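Riding Club > About Us > Who We Are

Calendar | Membership | Ride Results | Vet Rules | Contact

About Grellby Distance Riders

September 13, 2021
By Siyabonga Ndlovu

We are an endurance and trail riding club based outside Rimerville, open to any sound horse five years or older.

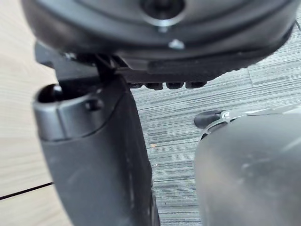

How we started

The club began with a handful of riders who met on the Mtshali farm and wanted marked trails longer than the fairground loop. Today we look after 565 miles of trail in Grellby County, most of it on private land – please close the gates.

What we run

Our season opens in April with a training ride of 10 miles. After that come 3 rated rides, each with a vet check before the start, at every hold and at the finish. A horse that doesn't pass is out for the day, and the entry fee is not refunded. The head vet's decision is final. We post all results, including eliminations and the reason for each.

Horse welfare

Riders who overuse a whip or override a tired horse are pulled from the course and reported to the board. We also have a heart rate limit that is lower than many clubs use – newer riders should ask about it before they enter.

Membership

Membership runs for a calendar year and covers one household. Forms can be picked up at Grostari Feed or mailed on request. Write to us at P.O. Box 3726, Rimerville. Juniors ride free with a paid adult.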